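Mollus Scalp and Body Oil by Orkness

Mollus is a light oil for dry scalp, elbows, knees and hands. It is made by Orkness in small batches and sold in a glass bottle with a dropper. There is no added perfume or color. The smell is faint and comes from the oils themselves.

Put two or three drops on your fingertips and rub them into the scalp before bed. Wash out in the morning with your usual shampoo. 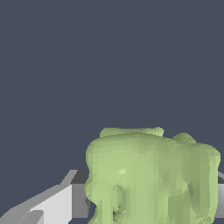 On the body, apply after a shower while the skin is still damp. A little goes a long way, and too much will leave a film on clothing. Fine hair needs less than thick or curly hair.

Ingredients: sunflower seed oil, jojoba oil, oat oil, rosemary leaf extract, vitamin E.
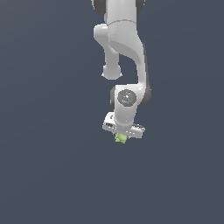
White robotic arm on a slate-gray background

The formula was changed in June. Ludmila Vondráček, who mixes the oils at our Hindton workshop, took out the coconut oil after customers told us it went solid in cold bathrooms. Bottles with the old label can still be used up to the date printed on the base.

Store with the cap closed, away from direct sun. Keep out of the eyes. Try a drop on the inside of your arm first if your skin reacts easily.

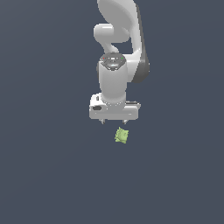
Can I use it on color-treated hair?
Keep it on the scalp and off the lengths for the first 5 days after coloring. After that, use it as normal.

Refills come in a 700 ml can, with a pouring spout included. Rinse the old bottle with hot water and let it dry fully before filling.
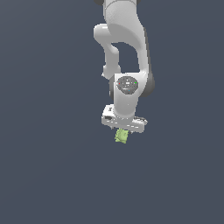
Shipping and returns

Orders leave Hindton within 2 working days. Unopened bottles can be sent back within 11 days of delivery. For salon orders, write to Kagiso Maluleke at the Orkness trade desk.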